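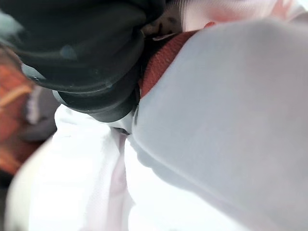 Close view with a dark, glossy rounded surface beside white and pale grey.

Provmont College opens second seat round for allied health degrees

Provmont College of Health Studies will open its second seat round for undergraduate allied health programs in April, the admissions office said. The round covers physical therapy, optometry, speech and hearing, medical laboratory science and respiratory care.

A total of 1,490 applicants remain on the merit list after the first round. Those who were not offered a seat do not need to apply again. Applicants who accepted a first-round seat and want to be considered for a different program must log in to the admissions portal and select "keep and move up" before the round opens.

The portal will accept program choices from 8 a.m. on the first day of the round. Each applicant may list up to six programs in order of preference. Choices can be changed until the round closes, and the last saved list is the one that will be used.

"Please list only programs you would accept," said Jeanine Bakker, director of admissions. "If you are moved up to a higher choice, your earlier seat goes to the next person on the list and we can't give it back."

Offers will be posted in the portal under the applicant's file number. The college will not send offers by mail. Applicants have three working days to confirm and pay the seat deposit. Deposits paid in the first round carry over.

Document checks will take place at the Lewis campus for physical therapy and optometry, and at the Edlow campus for all other programs. Applicants should bring original high school transcripts, a government-issued photo ID, immunization records and a printed copy of the offer page. Copies of transcripts will not be accepted - this includes copies signed by a school counselor.

Transfer applicants are handled separately. Questions about transfer credit should go to Arwel Pumphrey in the registrar's office.

Seats still open after the second round will be listed on the admissions page by program and campus.

Media contact: Ludivine Moulin, Communications Office, Provmont College of Health Studies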